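Benchtop colours for a dark kitchen: speckled white or sandy?
Kitchens and Laundries > Benches and Splashbacks
12 replies, showing page 2

mallee_jo wrote:
Right, back again with an update! Cabinets are ordered (the deep green, I caved) and the installer comes Wednesday to measure up. So I've got until then to settle the top. It's between a sandy beige with a fine grain and an off-white with grey and black flecks. The kitchen faces south and gets a sliver of sun before 9 am, then nothing. I love them both and I'm driving my household up the wall.

tiptoe44 wrote:
Green!! Good on you. Off-white with fleck, no question. We put one in at our old place in Vellport and it hid everything. Toast crumbs, coffee grounds, the lot. I'd wipe it at night and be amazed at what came up on the cloth.

FerdinandSteiner wrote:
I'll disagree with tiptoe44, in the friendliest way. Hiding crumbs is lovely until you're rolling pastry on it. I bake four days a week and I want to see what's on my bench. Sandy, fine grain, every time. It's also much kinder under warm bulbs, and in a south-facing room you'll have the lights on half the day. A busy fleck under downlights makes my eyes swim.

mallee_jo wrote:
See, this is my problem, you're both right. Sandy beige in the first, the pale one with the dense fleck in the second.

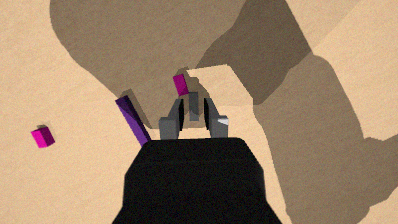
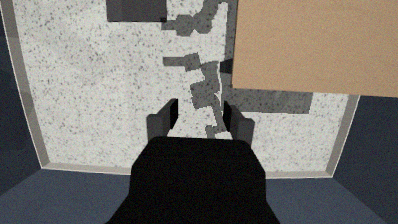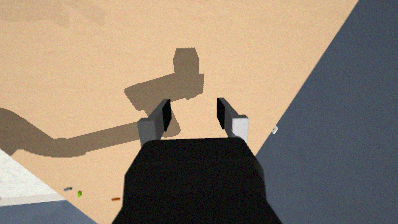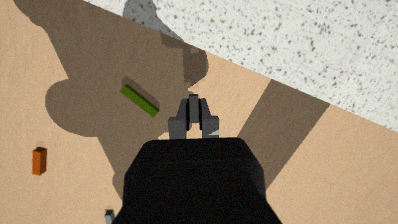

Sample pieces and how I'm testing them

mallee_jo wrote:
New heading so people can find this bit later. I've got a sample of each from Sutter, nice big ones, and I move them around all day. Next to the kettle at breakfast, under the rangehood light at tea time, propped against the green door after dark. I had no idea a colour could change that much! The sandy one goes almost pink at night beside the green. The fleck one stays put but looks a bit chilly in the morning.

gumnut_reno wrote:
Love the testing. Please lay them flat though. Propped up they catch the light completely differently and you'll pick the wrong one. I did exactly that with our laundry and got a bench that looks like wet cement.

tiptoe44 wrote:
Pink next to green would bother me forever. Fleck!

FerdinandSteiner wrote:
Change the bulb before you blame the bench. Try a neutral white in the rangehood and look again. My last place had the same trouble and a new globe fixed it in a minute.

parsnip_pete wrote:
What's the edge going to be? I reckon people fuss over colour and forget the edge. A fine grain looks great with a soft rounded edge, but a heavy fleck can look chunky unless it's kept thin. Also ask where the join lands. Ours runs straight through the sink cutout and I see it every single time I do the dishes.

mallee_jo wrote:
Pete, thank you, I hadn't thought about the join at all. It's an L shape so there has to be one somewhere. Adding it to my list for the installer. Sutter quoted me $200 extra for the rounded edge, which seems fair?

gumnut_reno wrote:
Fair for an L shape, I'd say. Grab it.

FerdinandSteiner wrote:
I'd skip it and put the money towards a decent tap.

mallee_jo wrote:
Bulb swapped! Neutral white, samples lying flat, and the pink has nearly gone. I'm leaning sandy now, sorry tiptoe44. Still have to see them both with the splashback tile, and the tiles are stuck at the depot in Doltidau until the end of the week.

tiptoe44 wrote:
Forgiven, but only if you post the finished kitchen. What colour's the tile?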